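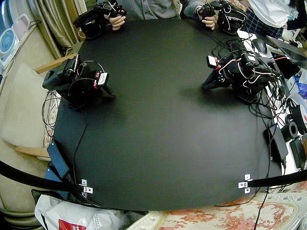
Week 4 - Surface finish and glare (notes, Forsberg)

Last week = color. Today = sheen. Bring the Lundgren reader, ch. 6, we'll use the table at the back of it.

Matte, satin, gloss. All three can be the same paint color and look like different colors on the wall. Reason: how the light leaves the surface. Gloss sends it off in one direction, mirror style. Matte scatters it every which way. Satin somewhere between.

Terms to know for the quiz
Specular reflection - one angle in, same angle out
Diffuse reflection - scattered
Sheen - what you get at a low angle even on a "flat" finish. Look along a matte surface toward a window and it goes pale. Dark colors show this worst.
Contrast - difference between the thing and whats behind it

Work surfaces. Big topic, people skip it. Gloss desktop under a ceiling fixture = bright spot right where you read. You move your head, the spot moves too. Eye strain, headaches, the usual complaints. Fixes, cheapest first: move the lamp to the side, put a shade on it, change the bulb, refinish the top. Refinishing is last for a reason (money).

Dark matte tops: low glare, but they show dust, skin oil, chalk. Also they soak up light, so the room feels dimmer and people turn the lamps up, and then you have glare again from somewhere else. Mid tones are easier to live with. Hervieu disagrees, see his piece in the reader, he wants everything near black. Read it anyway.

Case: Urgate library reading room. Refit had gloss tables, complaints by April. They tried blinds first. Helped in the mornings, no use after 4 pm when the sun comes in low under them. Ended up sanding the tops back and going satin. Room 1404 upstairs was left gloss, so you can go compare teh two. Please do, before the lab.

Shadows. Soft shadow = big source or one close by. Hard shadow = small source, or far away like the sun. For desk work you want soft, and coming from the side opposite your writing hand. Left handers, flip it.

Lab, 2 hours. Sample boards are in the Dralar box, put them back in order. Pairs. One holds the lamp, one sketches, then swap.

Reading for next time: Aurélien Hervieu on dark interiors, plus the Jiltix handout on window films. Skim the second one.

Sketches due at the start of class. Pencil is fine.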